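Ticket 237: Ustolside school news site, comments and match pages
Opened by: Senyo Essien
Status: Solved!

9:40 a.m.
Hi all! The student newspaper's sports page loads fine on the home screen, but any story tagged "tennis" spins forever. Parents are writing in, which is lovely in a way (they really do read us!). The front office runs the page through Jirkus, version 23. 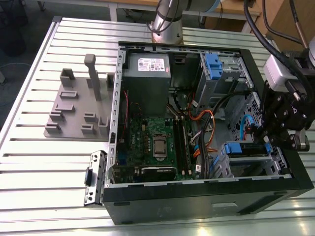
10:15 a.m.
Tried it on the library network and on my phone, same result both times. Basketball and track stories open right away. I cleared the Jirkus cache twice and signed every editor out.

11:05 a.m.
Progress! The Hwang gallery plug-in is trying to load all 80 photos from the spring tournament before it shows a single word. Turned it off and the stories popped right up. So happy to see those headlines again!
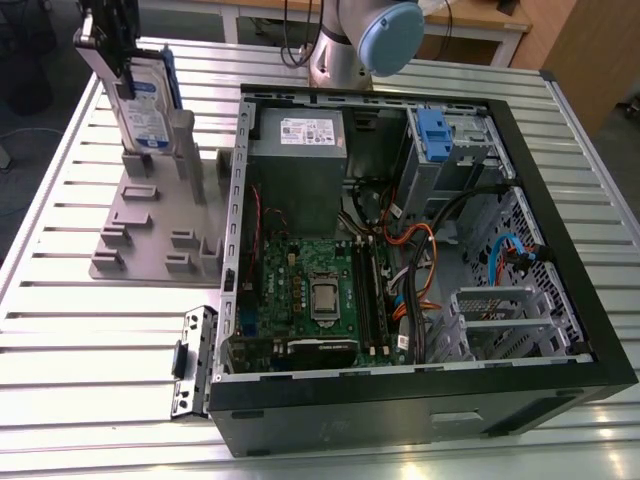 Open desktop tower, side panel off

1:30 p.m.
Nimell support wrote back fast and were great about it. They suggested capping the gallery at 40 photos per story and moving the rest to a second page. Did that, turned Hwang back on, and the tennis stories open in roughly three seconds.

2:10 p.m.
Told the student editors, who are already planning a bigger photo spread for the playoffs. Please keep the cap on for now, and add a note here if any page hangs again. Closing the ticket.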